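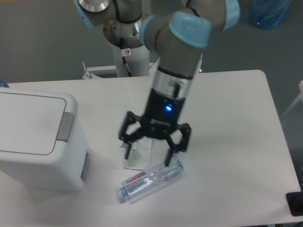 Day 4 of trying to choose a colour for the hall, and I've learned that Mertens sells 17 whites and that I have opinions on all of them. The one I can't shift is light blue. Not sky, not baby. The pale blue of those joint covers next to silvery grey, with a plain white table underneath. I'd live in that.

Went to the shop and asked for it. Was handed a card called Bistholm Mist, which is grey. Then one called Bistholm Morning, which is also grey, but costs more.

Sample pots are 15 a go now. I have bought three. The hall is four strides long – I could have wallpapered it in receipts.

My other half says all the patches are the same. We've been together a long time and I'd like it noted that I said nothing. 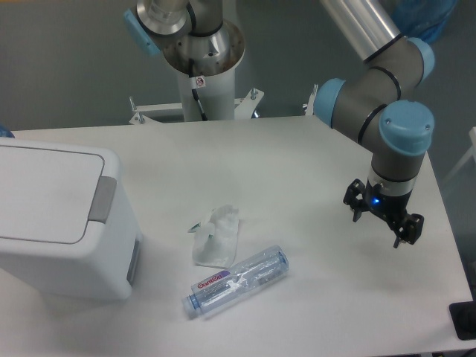 Bottle cap, lower left. Close, but a touch too cheerful for a hall.

The tint counter suggested Sellus Pale. Sellus Pale is green after 4 in the afternoon. Before that it's fine, so we may simply stop using the hall in the evenings.

Update: bought the big tin. It's white. Will report back when I've finished sulking and found the roller.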